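Keeping a small round table usable when everything lands on it
Reading time: 2 min

Clarkstead_attic
We have one round table, cream colored, and it catches everything that comes through the door. I love having stuff out where I can see it, so please don't tell me to throw it all in a closet! But I'd like to be able to sit down with a cup of coffee without moving 18 things first. Where would you start?

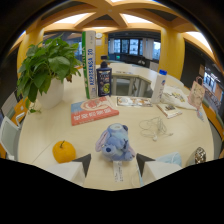
Cables are what drive me crazy. I wind them up neatly in the evening and then find something like those white earphones, lying in a tangle in the middle with the plant and the tall shuttlecock box behind them. Is there a trick for that?

ondmont5
Oh, I love this kind of problem – round tables are the best and the worst! Give the tall things one home at the back and leave them there. Flat things go in one pile, biggest at the bottom. 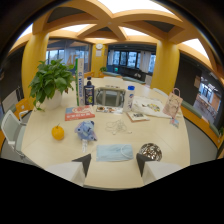
Then do a quick sweep every night. I set a timer for five minutes and it's kind of fun, I put music on. For cables, a twist tie from a bread bag works great. I started in February and I still do it.

KirnwoodKitchen
Agree with the timer. I would add a tray.
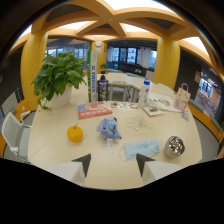
Trays are magic on a round top because they give you a straight edge to work against. Mine is from a thrift store and holds all the little stuff. Fruit can stay out, I think – one orange with its stem on looks so cheerful near a green plant! Paper is another story. Booklets, cards and loose sheets could all stand up in a letter rack, and a gift bag can hang on a hook by its handle until you need it.

Related
Best hooks for rented walls
How often to water a trailing houseplant
Folding chairs for a tiny dining corner
Where do you keep spare batteries?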